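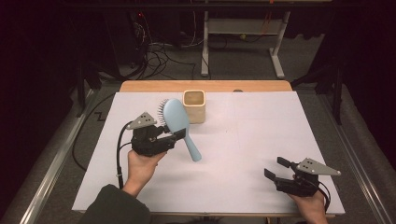 Night flights from Cesitz: what changes for passengers

Thursday, July 2, 2020

Dear readers, in the January issue I wrote that the regional airport at Cesitz would keep its late evening connection to Vörös. I must correct this now. The airport company has confirmed that the last departure of the day moves from 22:40 to 19:15, and that the early flight on Saturday is removed from the timetable until further notice.

Many of you wrote to me about this, and I thank you for the letters, also for the angry ones. I try to answer the main points.

The airline says there are not enough passengers this summer to fill the late plane. I believe this. In the last week of the old timetable I took the flight myself, and there were 11 of us on board, with the crew not counted. The aircraft has 40 seats. It is not possible to pay for fuel and landing in this way for a long time, and I don't think that anyone in our association expects it.

What I find less easy to accept is the manner. Passengers who had bought a ticket for the late flight received a message with only one proposal, to travel the next morning. The possibility of a refund was mentioned on the second page, in small letters. If you are in this situation, please write to the airline and say clearly that you want the money and not a voucher. Keep a copy of your letter. Our member Moataz Kamel did it in this way and had his money back in 2 weeks.

The bus is the other question. Line 234 between the terminal and the town still follows the old flight times. A person who lands at 19:00 must wait until almost nine o'clock for a bus, or take a taxi. I have spoken by telephone with the office of the bus company, and they promised to look at the matter when the school holidays are over. I said that this is too late. We agreed that I send them a proposal in writing, and I will do it this week. If you use this bus regularly, please tell me which days and which hours are important for you.

Some readers have asked if another carrier could come and take the evening route. I asked the same at the airport. The answer was that talks were held during the winter, but they stopped in spring and there is no date to begin them again. More than this I was not told.

The parking prices stay the same. The small parking area beside the cargo gate is closed for repair of the surface, so please use the entrance from Dullotine Road. The walk to the terminal is longer from that side and there is no roof, so take an umbrella if the weather is bad.

Letters for the next issue should reach me before the end of the month.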